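La bandeja de la colada

Llevo 15 años lavando ropa en casa y hasta noviembre no se me había ocurrido pensar en cómo la llevo de un lado a otro. Yo era de las de abrazar el montón, con la barbilla encima, e ir sembrando calcetines por el pasillo (mi madre me los recogía detrás, muerta de risa). Y entonces mi hermana me regaló una bandeja. ¡Una bandeja! Ni cesto ni barreño.

Me reí, claro. Pero una bandeja de borde bajo te obliga a ver lo que llevas. En el cesto hondo de Ferach que tenía antes, la camiseta negra se escondía siempre debajo de las sábanas blancas y salíamos todos de gris a la calle. Ahora vuelco el montón, lo miro dos segundos y aparto lo oscuro antes de abrir la lavadora. Además se apoya en la cadera y te deja al lado mismo de la puerta, sin agacharte hasta el fondo de nada.

Pegas tiene, no voy a mentir. Con las toallas grandes se queda corta, y si la inclinas demasiado se te va todo hacia una esquina — a mí me pasa en la escalera, cada vez. La mía costó 17 euros en Stullow y el borde, que imita el mimbre, coge pelusa que da gusto. Un cepillo de dientes viejo y listo.

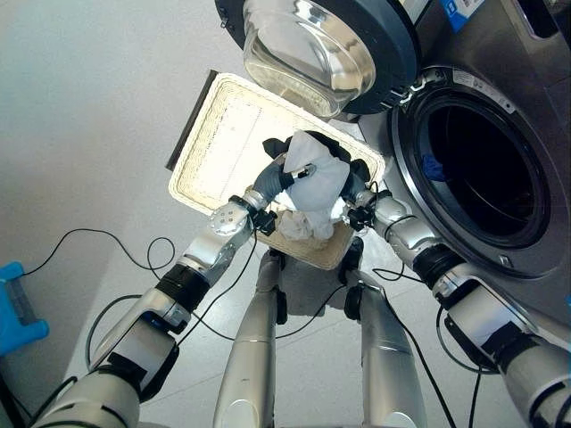

Gediminas Rätsep me escribió que él sigue fiel al cesto con ruedas, que una bandeja ocupa las dos manos y que a ver cómo abro yo la puerta del lavadero. Pues con el codo, Gediminas, como toda la vida. Eso sí, para bajar la ropa de cama al tendedero del patio le he pedido prestado el suyo.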